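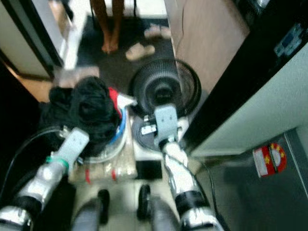

Samedi 11 avril

J'ai rendu la clé du box ce matin. Je le louais chez Norkeck depuis septembre, le temps de quitter un appartement et d'en trouver un autre. Je note ce que j'en retiens, parce que j'avais cherché ce genre de retour avant de signer et que je n'avais lu que des publicités.

## Le prix

Le tarif affiché était de 119 euros par mois. À cela s'ajoutaient l'assurance, obligatoire, à 11 euros, et une caution de 40 euros pour le badge. La caution m'a été rendue sur place. Polia, de l'autre côté de la rocade, était moins cher sur le papier, mais demandait un préavis d'un mois complet. Chez Norkeck, quinze jours suffisent, et j'en avais besoin puisque la date de mon emménagement a bougé deux fois.

## Le box

J'avais le 431, au deuxième étage, au fond d'un couloir. Le monte-charge est large et un canapé y passe debout. La lumière du couloir fonctionne avec un détecteur et s'éteint pendant qu'on range, il faut ressortir faire un pas pour la rallumer. On s'y habitue.

Je n'ai pas eu de problème d'humidité. Les livres sont ressortis comme ils étaient entrés. Le matelas, lui, a gardé une odeur de plastique pendant plusieurs jours. J'aurais dû prendre une housse en tissu, celle que j'ai achetée à l'accueil ne respire pas.

## Ce que je ferais autrement

J'ai tout empilé jusqu'au plafond sans laisser de passage. En décembre, pour récupérer un radiateur d'appoint, j'ai dû sortir la moitié des cartons dans le couloir. Une allée de cinquante centimètres au milieu m'aurait évité ça.

Les cartons Tinuvar à double cannelure ont bien tenu. Ceux du supermarché se sont affaissés au bas des piles. J'avais écrit le contenu sur le dessus, ce qui ne sert à rien une fois empilé. Il faut écrire sur le côté.

Pour le transport, j'ai pris une camionnette chez Tiwari à l'aller comme au retour. Rien à signaler, sauf le plein à refaire avant dix-huit heures.

Il me reste la table à remonter. Les vis étaient dans un sachet scotché sous le plateau, et le sachet est encore là.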